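Equipment Planning Update, Desktop Disassembly Cell
Prepared by Soledad Villaseñor for the Hasen program office
Reporting period ending in March

Summary

We are on schedule with the bench work and slightly behind on purchasing. The arm is on loan until the end of the next period, and we need a decision from you on whether to buy it out, replace it or extend the loan. The other requests in this report are small by comparison. Total spending on tooling and fixtures this period was $1,223, all of it under the consumables line. Nothing has been charged to capital equipment yet.

Work this period

The first period was spent on cable removal and side panels, as reported. This period we moved to processors and memory, the parts with the best resale value and the ones most easily ruined by careless handling. The work is split between a training board on the bench, where operators and the arm can repeat the same pick many times, and donor desktops with everything still in them.

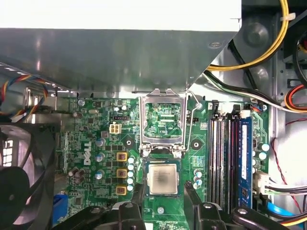

Access is the main cost driver. In a full chassis the power supply can sit over the board, and the approach to the socket has to come in low and at an angle. The current fingers are long enough for this, but the mounting hardware behind them is wide, and we plan every move around it. A narrower mount would shorten the approach and let us leave more of the machine in place. Brorkov has quoted a replacement mount with an eight-week lead time. We would like to order it early in the next period so that it arrives before the arm decision takes effect. The mount fits either of the arms under consideration.

Finger wear is lower than we budgeted for. We planned on replacing fingers every month and have used one spare set so far. I suggest moving what remains on that line to fixtures.

Fixtures for donor machines

Chassis layouts vary more than our original plan allowed. We assumed one adjustable cradle would hold every tower we receive. It holds most of them, but the power supply, drive bracket and cable runs end up in different places relative to the arm, and each new layout costs an operator the better part of a morning to set up. Two more cradles would let us keep common layouts standing and swap them in whole. Krajewska can make these from our existing drawing.

We also looked at a tool changer. With one, the arm could put down the gripper and pick up a driver for the power supply screws, which an operator now removes by hand. I don't recommend it this year. The changer adds weight at the wrist and uses up payload we need, and the hand step is short. It should be looked at again when the arm question is closed. 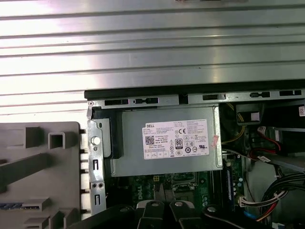
Training board

The training board has been worth more than it cost. New operators start there, and any change to the gripper is tried there before it goes near a donor machine. Its weak point is that the sockets are gentler than the real ones. A pick that works on the board still has to be proven in a chassis, and we now schedule time for both.

One board is shared between training and development, and on most Wednesday afternoons both groups want it. A second board is included in the request below. We will also ask the supplier for stiffer latches on the memory brackets. 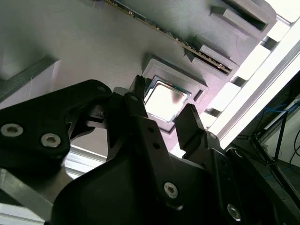
Requests for next period

1. Decision on the arm. The options are to buy out the loaned unit, buy the Drundosus arm we trialed last fall, or extend the loan by one period. My preference is the buyout. The operators know the arm, and the programs would carry over without rework. If the capital budget can't take it this year, the extension is workable.

2. Narrow gripper mount from Brorkov, ordered at the start of the period.

3. Two additional cradles and a second training board. Please approve up to $4,000 for these together. I will send the final quotes before any order is placed.

Risks

The loan end date is the largest risk. If the arm goes back before a replacement is installed, the cell stops, and we would lose the operators to other work. Supply of donor desktops is the second. We have enough on the shelf for the next period but no agreement beyond that, and I am talking to two sources now.

The next report will include cycle times per layout and a revised cost per machine.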